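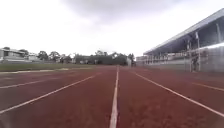

Innes Mowat has spent most of his working life on the surfacing side of athletics construction, and his views on maintenance are brief. "Drainage first, cleaning second, paint last," he said. "Most owners do it in the opposite order."

We spoke on 27/06/2018 at the Grorville office of Giler, where he manages resurfacing contracts. The subject was the inspection method he introduced in April, which divides a 400-meter oval into 40 sections and records each one on a separate sheet.

Under the previous method, a surveyor walked the track once and wrote a general grade. Mowat considers this close to useless. "A grade of fair tells the owner nothing. Lane one at the start of the back straight may be finished while lane seven has years left in it. You need to know where."
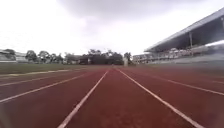
Lane lines converging toward the far end of the track.

Wear is concentrated on the inside lanes, which carry most of the training mileage. Mowat's first recommendation to any club is to move slow running outward. "It costs a sign and some nagging," he said. "I have seen it delay a respray by two seasons."

Thickness readings are taken with a three-prong probe. On a recent contract the crew logged 734 of them before any quote was written. The client, a school district, objected to the survey fee.
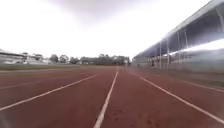 "They saw it as paying for a bill," Mowat said. "Then we showed them that half the area they had budgeted to replace was within tolerance." The final replacement area was 2,952 square feet, all of it on the inside of the two bends.

He is less certain about binders. Giler has used products from both Rokusum and De Haan, and he would not state a preference. "Either one fails if you lay it on a damp base. I would sooner argue about the moisture meter."

On line marking he was more direct. Repainting over loose granules, he said, produces a line that lifts with the first pressure wash. His crews brush, wash, and wait for a dry surface before marking out.

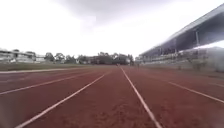 Costs and scheduling

Mowat asks owners to close the track for the full curing period, including the infield crossings. Partial closures are the most common source of complaints. "Someone always wheels a hurdle cart over it," he said.

For clubs with little money, he suggests buying a probe and taking 200 readings a year at fixed points. The readings should be kept with the construction drawings, if the club still has them. Many do not, and his office then has to core the surface to establish what was laid.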